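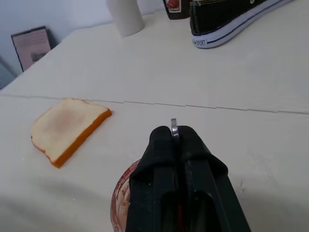 Why does the dishwasher stop mid-cycle and show the drain light?
The machine can't get the water out in the time it allows, so it shuts off the wash and waits. On the Tradamel 700 the cause is usually the filter, the drain hose or the pump, in that order.

Ticket: Tradamel 700 undercounter dishwasher, drain light on, cycle stops
Location: Ocampo, ground floor kitchenette
Priority: normal
Status: closed

Problem as reported
Machine stops partway through the normal cycle. Drain light blinks 6 times, pauses, repeats. Water left in the bottom, up to the top of the filter cup. Door opens fine. Turning it off and on clears the light, but it comes back on the next run. The short rinse cycle finishes most of the time, which made people think it was fixed.

First check, Monday
Bailed out the water with a cup and a sponge. Took out the filter. The mesh was greasy and had seeds and a piece of bottle label stuck in it. Washed it with hot water and dish soap and put it back, turned until it locked. Ran a normal cycle. Stopped at the same place with the same six blinks.

So the filter was dirty but it wasn't the whole problem.

Second check
Switched off the breaker and pulled the machine out. The drain hose runs behind the next cabinet to the sink drain. It was pinched flat where it comes through the side panel — the hole is low and the hose had been pushed down behind the back foot when the machine was last moved. Straightened it and tied it up under the counter so the high point is above the sink drain connection. The manual wants this loop and it was missing.

Ran drain only. Water left, but slowly. Listened at the kick plate. The pump hums for a few seconds, then runs, then hums again. 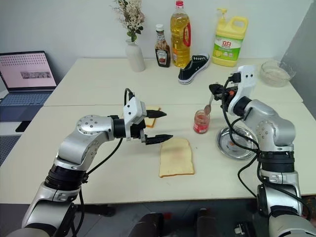 The hum suggested something in the pump, so the next step was to get to the impeller. On this model you don't need to remove the pump. There is a small cover under the filter cup, held by one screw. Sponge the sump dry before you take it off or you will be feeling around in gray water. Under the cover was a sliver of glass and a twist of plastic wrap around the shaft. Pulled the wrap off with needle-nose pliers. The impeller should turn in small jumps when you push it with a finger. It was stiff before and moved normally after.

Put the cover back, filter back, breaker on. Drain only took 40 seconds. Normal cycle ran to the end.

Came back the next morning
Reopened. Light on again after the overnight run, but this time only three blinks, and no water in the bottom. Three blinks on this panel is the leak float, not the drain. Took off the kick plate and found a little water in the base pan, enough to lift the float. No drip from the pump or the inlet valve. The clamp on the drain hose had slipped when I straightened the hose. That one is on me.

Tightened the clamp, dried the pan with paper towels, checked that the float dropped back down. Ran two normal cycles with the kick plate off and a dry towel underneath. Towel stayed dry.

Parts
None used. Asked Gukville Supply about a spare pump in case this one goes. They list it but have to order it from Brostport. Not ordered for now. The hour counter in the service menu reads 3,000, so the pump has had a fair amount of use and I would not spend much time on it if the hum returns.

Notes for whoever gets this next
Count the blinks before you turn the power off. The panel doesn't store them.
Six blinks: filter, hose, then impeller.
Three blinks: look in the base pan first.
If the short rinse works and the normal cycle doesn't, treat it as a partial blockage. The short rinse uses less water and can finish with a slow drain.
Filter to be washed once a week. Added to the kitchenette list.

Closed after four more cycles with no light. Reopen this ticket if it comes back within the month — don't start a new one.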